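Home | Visits | Reports | Membership | Contact

Open afternoon at Trerkano, Ulitar
Print this page | E-mail this to a friend

Our group went to the open afternoon at Trerkano in March. The building is at the far end of the Ulitar business park, past the Okoro tire depot, and the sign is easy to miss from the road. Parking was free. Doors opened at 1 p.m. and by the time we signed in there were 68 names in the visitor book.

The ground floor is mostly storage and offices, and we were taken through it quickly. Upstairs are the work rooms, six of them along one corridor, with four open to visitors. The tables are plain white and kept clear except for whatever is being handled that day. On our visit that meant a banana, a packaged sausage and a puzzle cube. The items are kept in lidded bins by the door, and visitors were welcome to take them out and look. Some nine bins were full of pretend food alone.

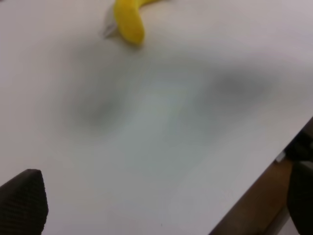
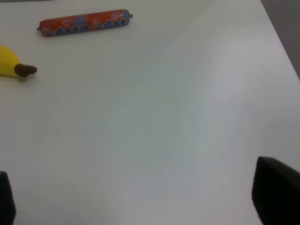
The banana and the sausage on the white tabletop.

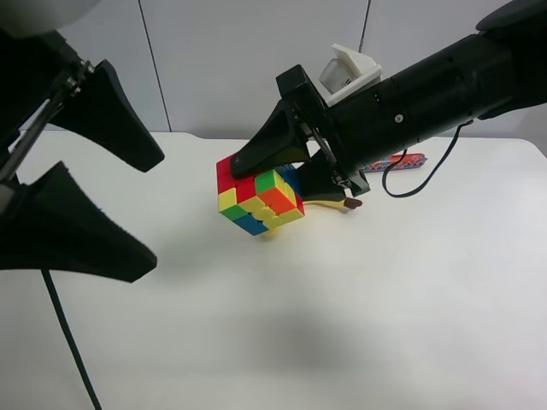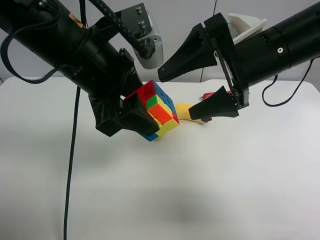
We stayed in that room longer than planned. Several of our members have young grandchildren and recognized half of what was in the bins. One asked where the food pieces come from, and the guide said most are ordered from a catalog called Orkitz and the rest are bought in local toy stores. The cubes wear out fastest – they go stiff at the corners and are replaced every few months. Worn ones go into a box by the stairs, and visitors can take one home for a small donation. I took one. It turns well enough if you don't rush it.

Coffee was served in the break room at 3. There was a choice of two cakes, and the lemon was better. The talk afterward was hard to hear from the back, and a microphone would have helped. Handouts ran out before our row got any, but the front desk will mail copies on request.

The elevator was out of service, so anyone who has trouble with stairs should call ahead. The next open afternoon is planned for October. Bring a jacket, as the upstairs rooms are kept cool.

Print | E-mail | 3 comments | 9 shares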